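October
by the Lu data desk

# Pemameo Open Day set

README, second pass. First one was written on the bus so ignore it if you still have the old zip.

## What it is

Recordings from the Saturday open day at Skesden. One station, one job: bottle-shaped blocks go in the tray, upright. Visitors came past in groups, we ran the task, people asked stuff, we ran it again. Everything the station logged between opening and 4 pm is in the set, good and bad.

- episodes: 1,567
- visitor notes (typed up from cards): 3,343
- shards: 7
- station setups: 5, see `setups.txt`

Yes, more notes than episodes. Some people filled in a card, went for coffee, came back and filled in another.

## The task

Blocks are white printed parts, rectangular body, round threaded neck. Square markers on them. They start lying on the table or wherever the last run left them. The white sheet with the four markers stays flat on the table behind the work area. Don't treat its position as fixed across setups, it got nudged more than once and we re-taped it.

Tray has raised walls. In some setups there are short round holders inside, in some there aren't. Check the setup number before you mix shards. 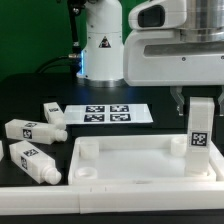
One card from the morning asks why the robot doesn't just learn where the tray is and skip the markers, and says a kid could do it with their eyes shut. Card is in the notes under `why_markers`. Fair question, we got it all day. Short answer we gave: markers give us a pose to check against afterwards. You can mask them out and train without, we'd like to see that.

## Files

`episodes/` one folder per run, video plus joint log
`notes/` visitor cards, plain text, no names
`setups.txt` tray, holders, start layout for each setup
`bad.txt` runs we'd throw out for most uses

Logs were written by Drivorus, the recorder we use on all the benches. Timestamps are station clock. Station clock was NOT synced to the hall clock, so matching a note to a run is guesswork unless the card has a run number on it. Plenty don't.

## Labels

Each run gets one of `placed`, `tipped`, `dropped`, `stopped`.

placed = block standing in the tray at the end, fingers clear
tipped = got there, fell over
dropped = lost it on the way
stopped = somebody hit the button, or we paused to talk

`stopped` is much more common than in our normal bench data. Open day. Don't read it as a failure rate pls. Also no label for "placed but touching another block", we argued about it and ran out of time. If you need that you'll have to work it out from the final poses.

Labels were done live by whoever was at the keyboard, then spot checked the week after. Some are wrong. 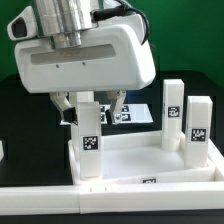
Skesden wrote back after seeing the draft labels and said that calling a run placed while the block is still between the fingers is going to bite someone, and could we wait until the gripper has backed off. They're right. Fixed from shard 3 on. In shards 1 and 2 the label may land early, so use the end of the video and not the label time.

## Known problems

- audio stripped from everything, too many voices
- joint log skips a few samples right after an emergency stop
- setup 4 has a different start layout after lunch, wich is noted in setups.txt but not in the episode folders
- markers sometimes hidden by the gripper, the pose goes to null there. Not a bug
- finger opening is in raw units. Conversion is in the Drivorus config, copy included
- notes have typos. We typed what was on the card, and added a few of our own probaly

## Use

Research and teaching, fine. Don't try to work out who wrote the cards. If you show clips, say Pemameo Open Day, Skesden.

## To do

- re-check `dropped` in shard 5
- add run numbers to notes where the card has one
- smaller sample zip for classes

Related
- Pemameo bench set, README
- Drivorus log format, short guide
- Skesden open day: station list and times
- Printing the bottle blocks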